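Part 3: Setting up the wool cycle on your Prosden washer

I put off using this cycle for ages and just washed my knits in the sink. Don't be like me! Once it's set up you only have to do it once, and it takes a few minutes.

Knits: 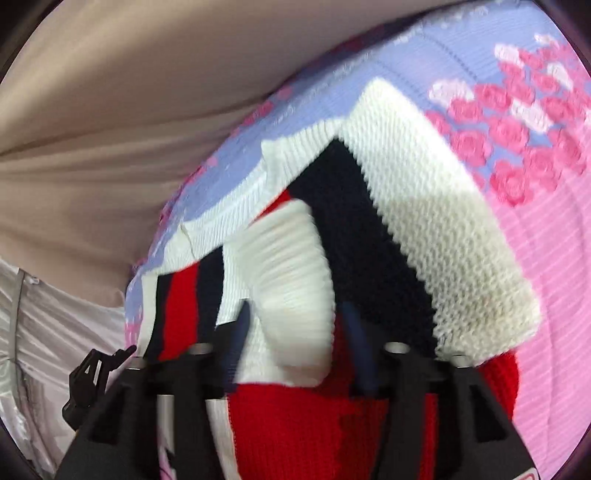
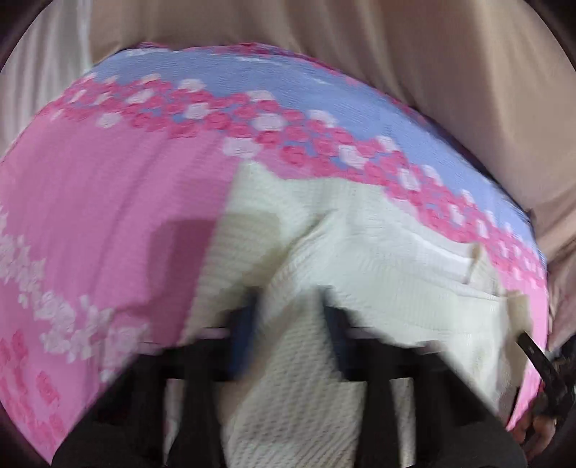 Can I put wool and cotton sweaters in together?

Cotton is fine on the wool cycle, but I'd run it separately. It holds a lot more water and throws the spin off balance.

1. Turn the dial to Delicates and hold Start until the panel beeps twice.
2. Press Temp until you see the snowflake (cold).
3. Press Spin until it shows 505. The next step up is 1108, and that's way too fast for anything knitted.
4. Hold Save until the light stops blinking.

Note: if the panel shows 199, the door isn't latched. Give it a good push and start over from step 1.

Caution: no regular detergent, please! I use the Trollside wool wash, around 100 ml in the left drawer, and skip the softener completely.

5. When it's done, take everything out right away and dry it flat (I roll mine in a towel first, it really speeds things up).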